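## Prep table tips for working beside the arm

These are for the Cekstead kitchen, where the arm took over table setup and utensil handling in May. Most came from the morning crew. If you move over from Laltitz, read them before your first shift, because the table is laid out differently there.

**Leave gaps.** Cups, produce and utensils need a hand's width between them. People push everything together to save room, and the arm then stops and waits for someone to spread it out.

**Stand cups upright, away from the front edge.** A cup on its side rolls when the table is bumped.

**Wash potatoes and ginger at the sink first.** Grit on the table dulls the finish and gets into the lettuce. Wipe down with a damp cloth, then a dry one.

**Hand over spoons handle up.** Wipe the handle. Grease makes it slip.

**Park chairs before you start a run.** Obsa Mersha marked a line on the floor for them at Hailu and we should do the same.

**Keep your knife work on the counter.** We used to trim at the table and set places at the other end. Trimming now has its own spot, and you carry the board over when you're done.

The job has changed in small ways. There is less walking back and forth with utensils and more checking. Whoever is on table duty looks over the setup every 16 minutes and signs the sheet. Some of us miss doing it by hand, and you still can on slow afternoons with the arm switched off. 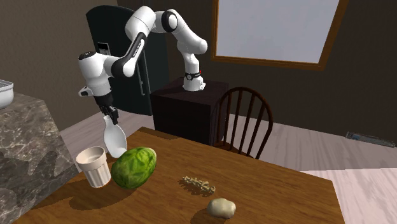 *Spoon held upright over the table, between the cup and the lettuce (simulated view).*

**End of shift.** Lettuce goes back in the refrigerator, potatoes in the bin under the sink. Spoons get washed even if they were only moved. Write any stops on the sheet with the time.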